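The Offer Letter
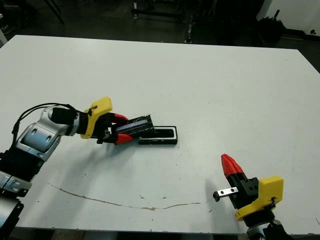 Two robot arms over a large white table.

The email from Skundasora came at ten past seven in the morning, while I was buttering toast, and I read it standing up with the knife still in my hand. Offer enclosed. Please review. I had waited so long for those four words that I read them again, out loud, to the kettle!

I should say that I love this sort of thing. I love forms. I love a lender's little booklet with the house key on the front. Other people in Plasuldale talk about the weather or the bypass, and I will talk to anyone who stands still about fixed terms and early repayment charges. So you can imagine what it had been like since May, applying for a mortgage of my very own, on a real house with a real damp patch above the back door.

I wanted number 163, Samero Road. I had wanted it from the top deck of the bus for years (it has a round window on the landing, like a ship) and then one afternoon there was a board outside, and I got off two stops early and ran back.

The first lender said no. Kwok Building Society had a lovely branch with a carpet so thick you left footprints, and they went through my bank statements line by line. What was this payment, and this one? Trombone lessons, I said. Every week? Every week, I said, and would I be giving them up? I looked at the carpet. I could have said yes. It would have been such a small lie, and the round window was worth a bigger one, but I had just learned the slide part in the second movement and I was so proud of it.

"No," I said. "I'm getting good."

They wrote that down. The letter reached me 7 days later and it was very polite.

Skundasora didn't have a branch at all, only a telephone line with a harp playing on it. I came to know that harp extremely well. I did the ironing to it. I painted both sides of a door to it. When a human being finally came on, she asked me the same questions in a different order, and when we got to the trombone she went quiet for a moment and said, "Tenor or bass?"

Tenor, I said.

"Bass, me," she said, and typed something.

After that came the survey, and the damp patch, and a second survey for the damp patch by itself. The seller wanted to know if I was serious. I was so serious I had already bought a lampshade! I kept it on the wardrobe in my rented room, still in its paper, and every night I looked up at it before I put out the light and thought, not long now.

And so, the toast. I put it down and opened the offer and went straight to the monthly payment, the way you look for your own face in a school photograph. It was more than I had hoped and less than I had feared. The total fees, with the surveys and the searches and a thing called a telegraphic transfer, came to £2,198. I had that. I had it nearly to the pound, in an account I'd named Round Window.

I signed on page 2 and again at the back, in my best handwriting, and then I couldn't sit down. It was too early to ring anybody. It was much too early for the trombone, and the walls in that house are like cardboard, but I took it out of its case anyway and worked the slide up and down without blowing, all the way through the second movement, with the lampshade looking on from the top of the wardrobe.

At eight o'clock exactly, I blew.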